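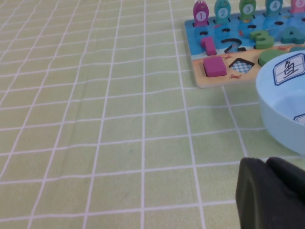 Figure 7.1 Wrist camera view of the puzzle board task, with the numeral 2 recess and one square recess unfilled.

Contents | Previous chapter | Next chapter | Glossary | Index

Chapter 7
Comparing Grippers on a Common Task

7.1 Purpose of the chapter

A gripper is usually chosen early in a project and changed late, at some cost. The choice is often made from a catalogue, where jaws are listed by stroke, force and mass. These figures matter, and Chapter 6 explained how to read them. They do not tell the reader how a given pair of fingers will behave when it has to lower a flat numeral into a shallow slot while a raised peg stands close by. For that, the gripper must be tried.

This chapter sets out a method for trying two or more grippers on the same arm, with the same camera and controller, so that the results can be fairly compared. It draws on the work of the Bernside teaching laboratory, where the board in Figure 7.1 has served as the standard task in the second-year course. Students who have completed the exercises in Chapter 5 will already have a calibrated arm and a working wrist camera. Those who have not should return to that chapter before going on.

7.2 Why a children's puzzle

The board in the figure is a counting toy with a fishing theme. Numbered fish stand in a row at the top, numeral blocks sit in cutouts on the printed water, and further pieces fit into the strip of sand. The small dark holes in the water section are sockets for counting pegs. Toys of this sort are cheap, easy to replace and made for small hands, and they ask several different things of a gripper in a small space.

The fish have rounded heads and flared bodies, so that a flat finger meets each one along a narrow line of contact. The numerals are chunky but irregular in outline. A numeral 2 offers no pair of long parallel sides, and the place where it is held affects how it turns as it is lowered. The square block is the simplest piece to grasp and should be used for the first trials. A student who cannot seat the square with a new gripper has a problem of alignment or force, and should correct it before attempting any numeral.

The pieces also stand close together. In Figure 7.1 the open numeral 2 recess lies between the seated 1 and the seated 3, with the fish above it. Wide fingers that perform well on an open table may touch a neighbouring piece here. Such contact is to be recorded as a fault even when the numeral goes in.

7.3 The working surface

A gridded cloth covers the table. The grid gives the student a quick visual guide when returning the board to its starting position, but it must not be used for measurement. Cloth wrinkles, and its lines bend with it. The folds across the middle of the cloth in the figure are enough to spoil any distance taken by counting squares. Positions must come from the calibrated camera or from the arm's own joint readings.

A soft surface has a second effect. When a finger presses on a piece that is not yet lined up with its slot, the board may slide on the cloth. Some laboratories fix the board down. The Bernside course leaves it free, on the view that a gripper which pushes the board about is telling the student something useful about the force setting.

7.4 The grippers and the controller

Two grippers are compared in the worked example later in the chapter. They are referred to as the Girik and the Özkan, after the names used in the laboratory's stores list. Both are electric and both close on command from the Flidasow controller introduced in Chapter 4. The controller program is the same in each case, apart from the finger length and the closing force, which are entered in the tool table.

It is tempting to adjust the program to suit whichever gripper is mounted. This should be avoided until the first full set of trials is complete. Each gripper is given 40 trials at the fixed settings. The student may then tune the settings and repeat the set, reporting both results. Mwanaisha Lukumay, who wrote the laboratory notes on which this section is based, advises students to write down every change to the tool table at the time it is made, including those later reversed.

7.5 What the wrist camera can and cannot show

A wrist camera travels with the gripper and gives a close view of the work. It also has the gripper in its way. In the figure, the dark finger fills the lower right corner, and the pale blue bowl, labelled with the Chinese character for fish, hides part of the numeral 4 and part of the green piece on the sand. A method that relies on finding every piece from this one pose will fail.

There are three common remedies. The arm may be moved to a second viewing pose before the grasp is planned. The bowl may be moved further from the board. A fixed camera may be added above the table. The first requires no new equipment and is used throughout this chapter. It adds 2 seconds to each trial in the Bernside program, and this time is counted in the results for both grippers.

The change of gripper may itself change the view. Longer or thicker fingers cover more of the image, and a region that was clear with one gripper may be hidden with the other. Before any trials are run, the student should save one image from the viewing pose with each gripper mounted and compare the two.

7.6 Before you begin

Read Section 7.7 in full. Check that the tool table holds the correct entry for the gripper now on the arm. Confirm that the emergency stop has been tested during the current session and that the result has been entered in the log. Set the arm speed to the value given in Table 7.2 and leave it there for both grippers.

Terms first used in this chapter: closing force, contact fault, seating, tool table entry, viewing pose.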